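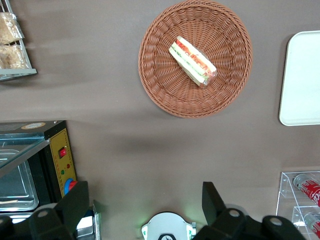

June, 6.40 in the morning

Slept badly, window open, wind in the south-west until after three. Barometer at the hut down 4 since last night. The gauge at Kamness read 161 mm on the lower staff when I walked down, against 174 at the same hour yesterday, so the river is falling faster than the table predicts for this part of the season. I have written both figures in the book and left the table alone for now.

The lower staff needs repainting. The black divisions between 100 and 150 have worn to a grey that can only be read from the left bank with the sun behind you. The upper staff is fine. I cleaned weed off both with the long brush and took the reading again afterwards. No change.

The stilling well was the main job. The float had been sticking on the way down for several days, which shows on the trace as short flat steps, each followed by a drop. I had assumed silt in the intake pipe. I drained the well with the hand pump, which took most of an hour, and found the pipe clear along its full length. The fault was in the float tape. It had a kink a hand's width above the counterweight, and the kink was catching on the edge of the pulley guard. I straightened it as well as I could, refitted it with the guard moved back by one hole, and ran the float through its range 6 times without a catch. A new tape is on the list. The old one will do until Kaltomau sends the parcel, but I would not trust it through a flood.

The earlier traces are now a question. If the steps come from the tape, then each flat part is false and the end of each drop is the true level. I went back through the roll with a pencil and marked every step I could find. The daily means hardly move. The times of the minima do, in one case by nearly two hours. I shall correct the times and note the cause in the margin, and leave the means as they are.

Noon. Cloud breaking. Youssra Filali rang from Ornisska with her readings. Her gauge is 400 metres below the weir and has behaved itself all spring. She has the same fall as I do but with a longer tail, and she puts the tail down to the weir boards, two of which were lifted last week. I think she is right. She asked for my current meter sheets and I promised them by the end of the month.

Ate late. Bread, and the last of the cheese.

Afternoon spent on the current meter. The Awasthi method, as it is called in the old station notes, takes velocity at two depths on each vertical and averages them, and I have always followed it. Today I added a third depth on the four middle verticals to see what difference it made. The three-point mean came out lower than the two-point mean on all of them, by a small amount, largest on the vertical nearest the gravel bar. That agrees with what one would expect over a rough bed at low stage. I am not going to change the method on the strength of one gauging. I will repeat it when the river is below 150 and again when it next rises.

The cable car is stiff on the far side. Greased the sheave. The return rope has a frayed strand near the splice – not serious yet, but I have tied a bit of red wool at the place so that I can see whether it spreads.

Two dippers under the footbridge, one feeding. Midges bad from five o'clock onwards.

Evening reading 157. The trace since the repair is a smooth curve with no steps in it. Wound the clock, changed the pen, wrote up the sheets as far as the seventh vertical. The rest tomorrow, if it stays dry enough to have the papers out on the step. Wind has gone round to the west and dropped.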